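Home | About | FAQ | Recipes | Shop My Kitchen | Contact

Filed under: Kitchen Remodel, Stone & Tile

Marble Counters: Everything You Keep Asking Me

04/07/2020

Ever since I posted the kitchen my inbox has been wall-to-wall marble questions (I love it, keep them coming!), so I'm putting the answers in one place. I'm a home cook with a strong opinion about countertops, so if you need real stone advice, go talk to your fabricator.

Where did you get your slab?

A stone yard out in Bostgate. I went to 3 yards before that one and came home grumpy every time. Call ahead, wear closed shoes, and bring a cabinet door with you if you can carry it. I dragged mine all over the place and I'm so glad I did, the one I'd picked online looked purple next to it.

Isn't marble a terrible idea if you cook a lot?

Depends how you feel about marks! Marble etches. Lemon juice, vinegar, tomato sauce, wine, all of it will leave a dull spot if it sits. An etch isn't a stain, it's the acid eating a tiny bit of the polish, and sealing won't stop it. I cried over my first one. By the fifth or sixth I was eating dinner.

So what does the sealer do?

It slows down stains, the oily and colorful kind (coffee, olive oil, beets). It buys you time to grab a rag. I redo mine every September, when the kids are back at school and I can keep people out of the kitchen. Wipe on, wait, wipe off, leave it overnight. To test yours, drip a little water on the stone and go fold some laundry. If there's a dark patch when you come back, it's time.

Dark or light?

Oh, I went back and forth on this for weeks. White marble is gorgeous and it shows coffee. Dark marble hides coffee and shows flour, water spots and etches, especially with a polished finish. I do think a brown with lots of veining is the most forgiving of the bunch, your eye gets so busy with the pattern that it skips right over the crumbs.

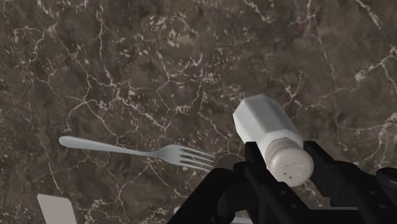
Dark brown marble with white and cream veins, with a fork.

Polished or honed?

Polished is shinier and the colors look deeper. Honed is matte, and etches are much harder to spot on it. If you have a big lemon habit, go honed. You can have a polished top honed later on, but get a quote first, and expect dust.

What did it cost?

My stone budget was $2,000 and I stayed under it, but only by taking a remnant for the short run by the stove. Always ask about remnants! They're usually in the back and they won't bring them up unless you do.

What do you clean it with?

Warm water, a drop of plain dish soap, soft cloth, dry it right after. For a while I used the Provov stone spray and liked the smell, then I ran out and never noticed a difference. No vinegar, no scrub powder, no bathroom cleaner.

Can I put a hot pan on it?

People do. I don't. I keep trivets out all the time, and the Le Goff dutch oven has one of its very own because that thing weighs a ton.

How long did the install take?

18 days from measuring to the truck pulling up, and then one long morning of men saying "careful" in my hallway. Have your sink and faucet in the house before they come to measure.

Do you ship samples to Skadville?

I don't sell stone, sorry! I get this one a lot. Try the yard.

60 comments | Share | Pin it | Email this

Older: Picking Grout Without Losing Your Mind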